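Simulated tabletop recording starts up again at Tinlow

By Consuelo Figueroa

So I spent most of Thursday afternoon at Tinlow watching people drive a robot arm that doesn't exist, and I had a great time. The group there has started collecting a fresh batch of examples for Masholm, the learning system they've been talking up since spring, and they let me pull up a chair and get in the way for a while.

If you missed my last item on this, the short version is that Masholm learns to handle everyday stuff by studying lots and lots of recorded tries. Somebody sits at a desk, steers a simulated arm through a job, and the whole try gets saved along with what the arm's cameras would have seen. The learning part happens later, overnight, on machines in another building that I still haven't been allowed to visit (I keep asking!).

The new batch is called Foulkes, after the street the office is on, and the target is 504 recorded tries. I asked why not a nice even 500 and Ieuan Penry, who is running the collection, told me the job list splits into groups that way and he'd already made the spreadsheet. Fair enough. They had nearly half of it in the bag when I got there, and the mood in the room was pretty cheerful for people who'd been doing the same thing since breakfast.

Foulkes is all clutter. The earlier batch gave the arm one object at a time with plenty of space around it, and Masholm got decent at that and then went to pieces as soon as two things were near each other. Now every layout has a bunch of objects in it, set down at odd angles, and the person steering has to get at the one on the job card without plowing through the rest. 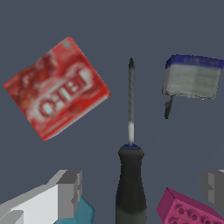 Ieuan says the tool jobs are the ones he cares most about. A box is a box, more or less, and if you come at it a little crooked you can still get hold of it. A long thin thing with a fat end wants to be approached the right way around, and the people steering tend to disagree about what the right way is. Some of them line the fingers up from way back and then creep in. Others get close fast and do all their fussing at the last second. He's keeping both kinds, because he wants Masholm to see more than one person's habits.

That surprised me a little. I figured they'd pick the best driver in the office and have that person record everything. They did try that, back in the first batch, and Ieuan's complaint was that the system learned one very smooth way of doing things and had no idea what to do when it ended up somewhere that driver would never have gone. So a slightly wobbly approach that gets corrected halfway is welcome now. He even has a column for it in the famous spreadsheet, labeled "saves," and he was way more excited showing me those than the clean ones.

They also keep the camera that rides along with the gripper, which is my favorite to watch. It's sort of like looking over the hood of a car, with the two fingers always down at the bottom and everything sliding around in front of them. I got a bit seasick during the fast drivers, I'll admit.
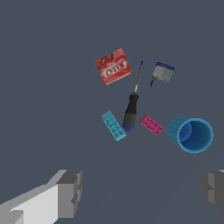 The gripper's-eye view in the Foulkes simulation, with the screwdriver in among its neighbors.

I got a turn, naturally. You hold a controller in one hand and squeeze to close the fingers, and there are 2 speeds, slow and "please don't." My first try was a disaster. I went in too low, gave up and asked to start over, and Ieuan cheerfully reset the layout with one key. That's the part that sold me on doing this in simulation, by the way. On a real bench I would've been on my hands and knees picking things up off the floor.

My second try went better, though it took me forever and I'm told it won't be counted toward the total. (It went into a folder called "visitors." I'd love to know who else is in there.)

One thing I hadn't thought about is how much of the day goes to checking. After every block of recordings someone who wasn't steering plays them back and marks where the job really starts and ends, so Masholm isn't studying ten seconds of a person reaching for their coffee. For that they like to use the view from farther out, since you can see the whole lower part of the arm and how it's sitting over the objects.
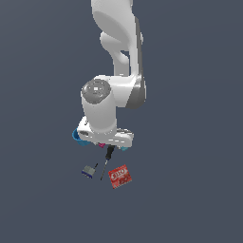 The playback tool is called Astau and it's pretty bare bones, a slider and a couple of buttons and a notes box. People write funny things in the notes box. One I saw just said "nope nope nope ok good," which as far as I could tell was a perfect summary of the try.

I asked about moving all this over to a real arm and got a careful answer. They want to, they have a spot picked out for it, and they won't do it until the cluttered layouts are going well in simulation first. Ieuan wouldn't give me a month. I pushed, he offered me a cookie, and we left it there.

Recording on Foulkes keeps going through the rest of December, mornings mostly, and they're still looking for a few more people to steer. You don't need any background. If you're in the building and can spare an hour, stop by before noon and ask for Ieuan. He'll get you set up with a controller and a job card.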